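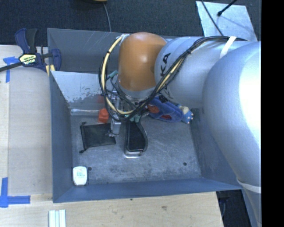

Bin picking by demonstration: where we have got to

The teaching work at Trusturton has moved on since the last newsletter, and several people have asked what goes on at the arm bench now that the scripted picking trials are finished. This is a short account of how the sessions run, what has been recorded so far and what we would like help with.

The task is a simple one to state. A handful of everyday things are put in a shallow metal bin, the arm reaches in, takes hold of one of them and lifts it out. The old approach was to write down a grasp for each object and then find the object with the overhead view. It worked well for boxes and badly for anything soft. The new approach is to have a person do the picking through the arm, record everything, and train on the recordings.

We use two ways of teaching. The first is by hand. The arm is put into its free mode, the operator holds it near the wrist and walks it down to the object, and a foot switch closes the fingers. It is easy to learn and gives good slow approaches. The drawback is that the operator's hands and sleeves turn up in the recordings, and the learned policy does not see them when it runs alone. We now do hand guiding only for the first few attempts with a new object, to find out which grasps are worth trying.

The second way is remote control, and it accounts for nearly all the data. The operator sits at the desk by the window with a Givow hand controller and watches the live view on a monitor. Moving the controller moves the gripper and the trigger opens and closes it. The Drometier software sits between the two, limits the speed near the bin floor and saves the joint positions, gripper state and video together. Operators are asked to work from the monitor only. If they look across at the bench they use information the policy will never have, and the recordings are worse for it.

The object set is kept mixed on purpose. At any time there is something soft, something flat, something small and something with a hard shiny edge. Plush toys are forgiving to grip, but they change shape and hide whatever is next to them. Flat pouches lie against the floor of the bin and have to be taken by an edge or a strap. Phone-shaped objects are the hardest. The fingers need to come down square to the long sides, and a few degrees out is enough to push the thing along the bin in place of lifting it. Small blocks are easy in the open and awkward close to the wall, where the gripper brackets can touch the slope before the fingers reach the object.

The bin is clamped to the table and its corners are marked with blue tape. Please do not peel the tape up. In July the bin was taken off for cleaning and went back slightly turned, and a whole batch of recordings had to be set aside before the cause was found. If the bin has to come off, put it back to the tape and run the touch check before recording again.

We have 487 demonstrations saved. Of these, 174 have been reviewed and labelled as usable for training. The rest are waiting for review, which is slow work. The reviewer watches each one through, marks the point where the fingers first close, and notes whether the object was lifted clear of the rim. Failed attempts are kept if the operator recovered, as these have turned out to be useful. A recording where the gripper slips, backs off and tries again teaches the policy something that a clean pick does not.

Training so far has been on the reviewed set only. The policy picks soft objects with few problems. On flat ones it tends to come down in the middle and close on nothing, then go up again with empty fingers. Adding more recoveries to the training set is the next thing we will try. We will also record more attempts with objects touching each other, as most of the present ones start with a clear gap between them.

Some points for operators:

Sessions are 30 minutes, followed by a proper break. Quality drops after that and it shows in the recordings.

Two people are needed at all times, one on the controller and one standing by the stop button. The second person also resets the bin.

When resetting, move the objects to new places and turn them over. Do not lay them out neatly. Several early sets had the phone in the same part of the bin every time, and the policy learned to go there whether the phone was present or not.

Check the cables at the elbow before you start. They need enough slack to go round the joint when the arm reaches to the far wall, but not so much that they hang in front of the gripper. If a strap has worked loose, tighten it before recording and write it in the bench log.

Do not drive the fingers into the bin floor to get under a flat object. The speed limit helps but it does not stop the arm. Back off and try from another angle.

The Papadopoulos room is free for review work in the afternoons, from 2 until we lock up. The review tool runs on both machines in there and takes a few minutes to learn. Anyone who has done an operator session can review, although not their own recordings. New operators are welcome as well, and no experience with the arm is needed. The sign-up sheet is on the door of the bench room, with the morning slots listed first.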